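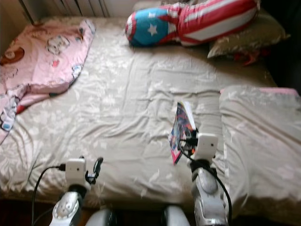 2 min read

So I finally got to the last floor of Nirstead on Tuesday night and I have feelings about it!

If you haven't played, it's a card game on your phone where you build a deck, climb a tower, lose everything and start over. I put it off for ages (my home screen is a graveyard of card games as it is) but Jacobus Msimang kept posting his runs in our group chat and I got jealous. That was in March. I am now on run 328 and I have told exactly one person in my real life that number.

The early floors are a breeze once you figure out that you should skip most of the cards they offer you. I spent weeks grabbing every shiny thing and then wondering why I never drew my good stuff. Keep your deck under 40 cards if you can. Mine was 31 when I beat floor 9, and the boss up there is a giant moth that steals a card every turn, so a small deck feels scary, but the moth can only take what's in your hand. Spend your hand first and it just flaps at you.

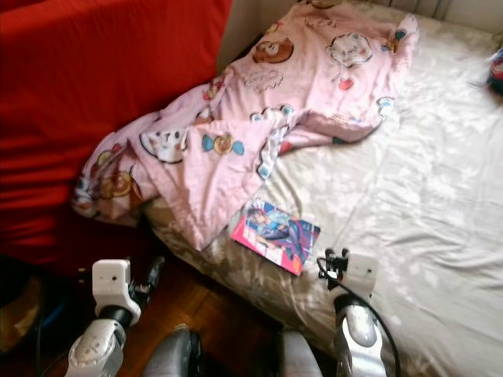
My other tip is to save up for the lantern. It costs 500 shards, and the shop dangles cheaper things in front of you the whole way up, and you will want them (the frog! I always want the frog). But the lantern lets you peek at the next three rooms, and on the upper floors I'd rather know a moth is coming than own a frog.

What I don't love is the daily login stuff. Miss a day and your streak goes back to zero, and there's a sad little bell sound when it does. I play in bed before I go to sleep, and half the time it's already past midnight when I open it, so I've heard that bell a lot. A grace period of a couple of hours would fix it.

Music is great, by the way, especially the shop theme. I've been humming it while I do dishes.

Next up I'm trying the second character, the one with the dice. I lost four runs in a row with her last night and went to sleep grumpy.

Older post | Home | Card games | Puzzle games | About me

3 comments

Mofokeng: Dice lady gets so much better once you unlock the loaded die. Hang in there

sarkix: buy the frog

Estach: 31 cards?? I'm at 52 and stuck on the moth, going to go cut some now. Thanks!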